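Home and Small Lab Robotics Help > Learning from demonstration

How many sweeping demos before a two-arm policy stops wandering off?

Posted by sedthorpe_bench in April

Hi all! I've been lurking on this board for ages and finally have something worth asking. We've got a two-arm setup at Sedthorpe and we're teaching it to use a broom and dustpan by driving the arms ourselves and recording every run. I love this part. There's something wonderful about watching a pair of metal arms go after a bit of trash on the floor, and I've been staying past 9 p.m. more often than I should.

The task is one piece of litter at a time. Left arm has the broom, right arm has the dustpan, and the two have to meet with the litter between them. The litter is a small tube.

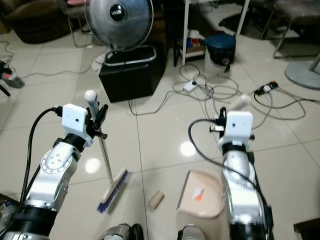
We have 697 recorded episodes right now. I trained on all of them and the result is half great. The reach toward the tube looks lovely, very smooth, much smoother than my own driving. Then the last few inches fall apart. The broom goes past the tube, or the pan creeps away while the broom is still coming, and after that the arms sort of drift, as if they've run out of ideas.

My questions, in no special order:

Do I need a lot more episodes, or different ones?
Should I keep the runs where I fumbled and had to go back for a second sweep? I've been throwing those out (I have a folder with 70 of them).
Does it matter that three of us drive and we all sweep differently? One of us pushes in a single long stroke, I do lots of little taps.

I'd also like to add emptying the pan at the end, and I can't decide if that should be part of the same episode or a task of its own. Some of our runs already go past the sweeping, with the pan up off the floor, and I've been trimming those by hand, which is slow going on a laptop.

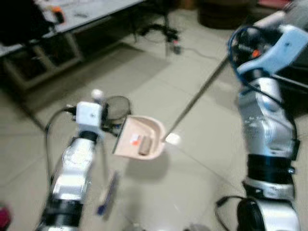
covbridge_arms replied that the fumbles should go straight back in.

Seriously, get that folder out! Those 70 are the best thing you've got. If every episode you train on is a clean one, the policy never sees what to do after the broom overshoots, so of course it drifts. We had the same trouble at Covbridge with a wiping task. We put the messy runs back and then recorded more on purpose: start with the tool already past the object and bring it back. Keep the ones where the driver recovers and finishes. Drop the ones where the driver gave up or bumped something and stopped.

On number of episodes, our wiping set ended up at 2054, but I wouldn't aim for a number. Vary where the litter starts. Ours sat in nearly the same spot for the first few hundred and we didn't notice until we plotted the start positions, which took all of ten minutes and was a bit embarrassing. Vary where the pan starts too. Pan close, pan far, pan at an angle to the broom.

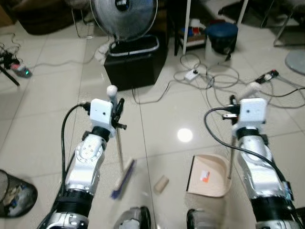
Driving styles do matter, more than I expected. Taps and long strokes are both fine ways to sweep, but from the same starting view the policy gets told two different things, and a simple model will split the difference and do neither. Pick one style for the final push and have all three of you practice it before you record. I'd go with the long stroke because the episodes come out shorter. If you're using a model that copes with several styles at once you can be looser about this, but you didn't say which one you have.

Also check your pauses! Trim the dead time at the start of each run. When a driver sits still for a couple of seconds to think, the policy learns to sit still and think, minus the thinking.

mao_gripper_fan

more data. also check your cameras are synced with the arm logs, ours were off by a few frames and the gripper closed late every time. took us weeks to spot

unura_trainer

Agree with most of what's been said, and what a fun project! I'd answer the emptying part differently from how you're leaning, though. Don't trim those runs. Save the full recording and put a marker at each change of stage, so you can cut it any way you like later. At Unura we trimmed early on and then wanted the endings back, and they were gone.

For the stages I'd use these:

1. Bring the broom and pan to the floor on either side of the litter. Stop the stage when both are down.

2. Sweep until the litter is in the pan. Second tries belong in here, same stage, same marker.

3. Lift the pan and keep it level. Go slower than feels natural the first few times, then let the driver speed up once it's comfortable.

4. Carry the pan over to whatever you empty it into, and put the broom wherever it won't get in the way of that. 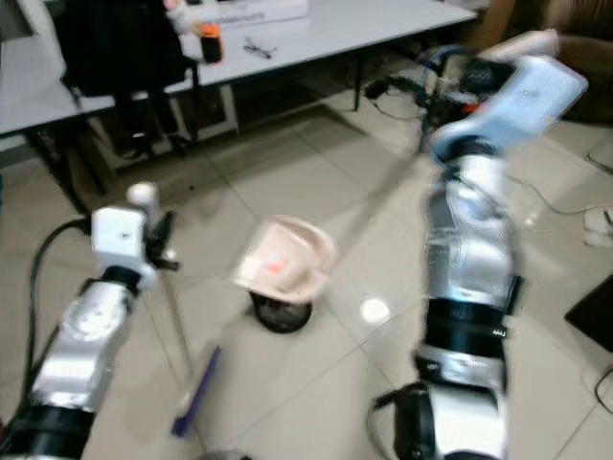 5. Tip, wait a beat, and bring the pan back level. Mark the end of the episode after the pan is level again so the policy has a clear finish to head for.

Then train stages 1 and 2 alone first. Get those working, run 25 trials with the litter in places you haven't recorded, and write down which stage each failure happened in. That list tells you what to record next far better than any of us can. If most of the failures are in those last few inches, record only those inches for an afternoon.

sedthorpe_bench

Thank you, this is so helpful! The fumble folder is going back in tonight. I plotted the start positions as well and yes, there's one big blob in the middle and hardly anything near the edges. We're switching to the long stroke (I lost that vote) and I'll post the trial sheet when we've done the 25.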